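Subject: Re: [Flunley-quilts] Washing before binding, or after?

On the matter of pre-washing, Roman Zawadzka wrote:

> I have read the whole thread and I am more confused than when I
> started. Half of you wash every scrap of fabric before cutting. The
> other half think water is for people. My top is finished, the back is
> a bedsheet, and the red in the border worries me. Do I wash it now,
> or bind it and hope?

Roman, bind it first. A quilt top with raw edges goes into a washing machine as a quilt top and comes out as a bird's nest with opinions. I did this in February with a lap quilt and spent an evening snipping threads off the drum.

As for the red, get a box of color catchers and use more than you think is decent. Cold water, short cycle, and take it out the minute it stops. Do not go to the store and come back. The bleeding happens while it sits there in a wet lump and you are choosing a melon.

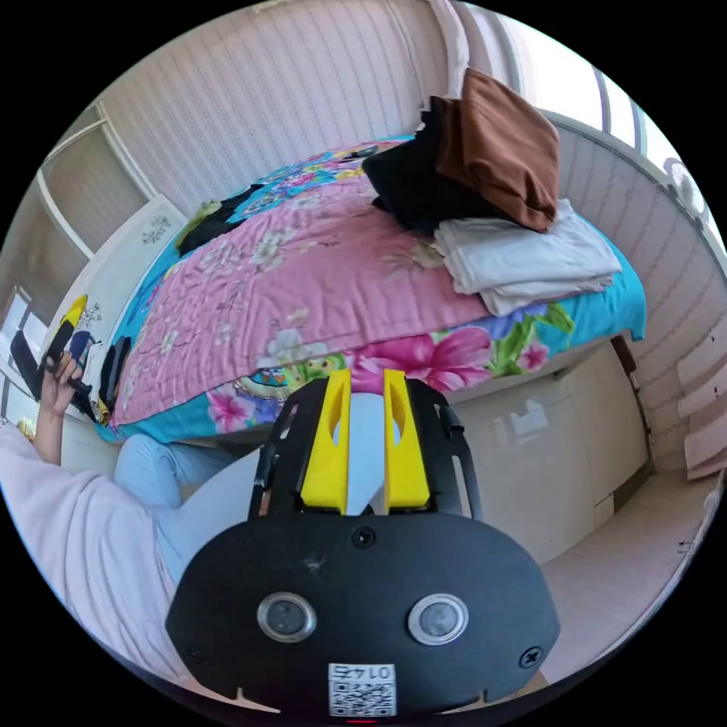

The bedsheet backing is the part I'd argue with, though plenty of people here will tell you it's fine. Sheets are woven tight, which is lovely to sleep on and miserable to hand quilt through. If you are quilting by machine, put in a fresh needle and go slowly. If you are quilting by hand, I admire you and will send a thimble.

Now, batting. Somebody asked back at the start of the thread (and was ignored, as people who ask about batting usually are) whether cotton shrinks more than polyester. Yes. Cotton gives you that crinkled, slept-under look after one wash. Polyester stays puffy and looks like a quilt in a catalog. My mother's side swore by wool and stored it with so many mothballs that the guest room had its own weather.

I have used the Brurnum cotton for my last 6 quilts and only regretted it on 2 of them, both times through my own impatience. Read the package. It will tell you how far apart your quilting lines can be, and it means it. I treated that number as a suggestion once and the middle of the thing slid down to the foot end, where it remains.
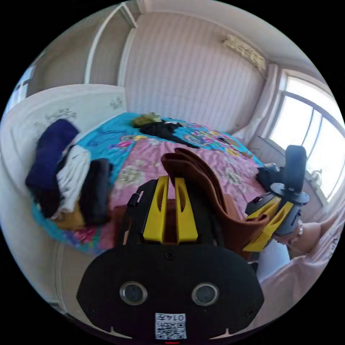
Pinks and florals, across the bed.

On drying: flat if you have the floor for it, low heat if you don't. I know the Górecki pattern booklet says line dry only. The Górecki pattern booklet was written by someone with a yard and no pigeons. A wet quilt on a line also hangs all its weight from a few stitches, and you will hear them go.

And please put a label on it. Name, year, town, in pen that won't wash out. I bought an old one at the Lermont church sale for 11 dollars, beautiful work, more than 1,000 little hexagons according to the tag, and not a word on the back to say who lost their eyesight over it. 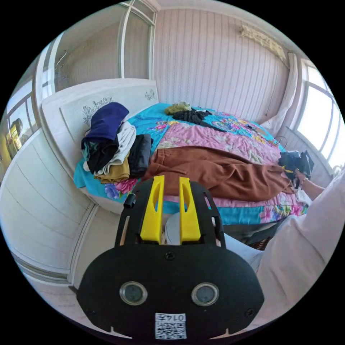

Roman wrote back off-list that he'd rather wash the sheet by itself first, before it goes anywhere near the top, and could he still do that if it was already basted on with safety pins? He could, if he doesn't mind taking out the pins. I'd do it. Pins are cheap and so is an evening. Wash the sheet hot, dry it hot, let it do all its shrinking in private, then press it and baste again.

If the red runs anyway, soak the whole quilt before it dries and write to the list. We'll all give you different advice.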